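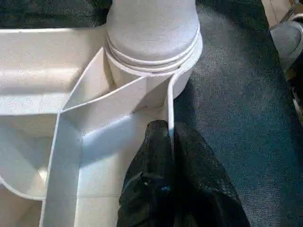 Kai-wen Man wrote back after reading the first draft of this section to say that new operators tend to hurry the approach, and that a slow, slightly clumsy example teaches the model far more than a rushed one. We agree wholeheartedly, so please take your time with the steps below!

Section 14. Recording approach examples with the Melitz hand unit

1. Set the molded piece on the carpet and let it settle. If it rocks, turn it a little until it sits flat.

2. Start a new session in Kememis and type in a short task name, something you'll still recognize in December.

3. Bring the gripper in low, toward the thin wall near the base of the post, and stop as soon as the two touch.

4. Hold still for 2 seconds, then back away along the path you came in on.

5. Mark the example as good or poor. Poor ones are welcome too (really, do keep them), as long as they carry the right mark.

Note: Shift the piece a little between examples, and come in from a new side now and then. A set of 78 varied examples makes a lovely first batch.

Caution: Do not push on the wall to move the piece. Lift the gripper clear first, then move the piece by hand.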